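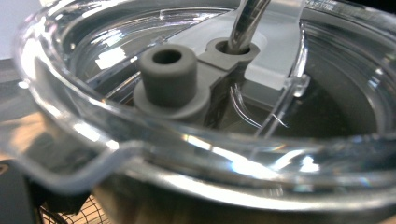 Clear lid on the metal cup, gray fitting up close

Drilo
Okay so we're finally doing the upstairs bath and I'm stuck on the floor. Pereyra quoted me $677 to pull the old sheet vinyl and lay cement board, tile not included. Is that normal?? The house is from the fifties and the subfloor squeaks by the tub.

Wirer
Sounds fair to me. I did mine myself and swore I'd never do it again, lol. Get them to screw down the squeaky part first, before any board goes on.

grellham_gal
I'd skip the cement board and go right over the vinyl if it's stuck down good. Did ours that way in October, no cracks yet.

Wirer
Please don't, that's asking for trouble. Vinyl gives. 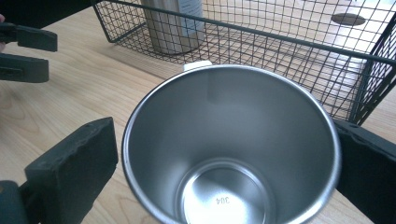
Drilo
My bigger worry is the grout color, believe it or not. My husband wants white and I say white looks dirty in a month. I keep leaning toward a plain silvery gray, like the inside of that steel cup, with the lighter and darker bands where the light hits. The sample at the store was way too blue though, and they want me to buy 2 bags to get the sale price.

grellham_gal
Gray, gray, gray! And seal it. Still think you're wasting money on the board.

Wirer
Agree on gray, disagree on the rest. What size tile?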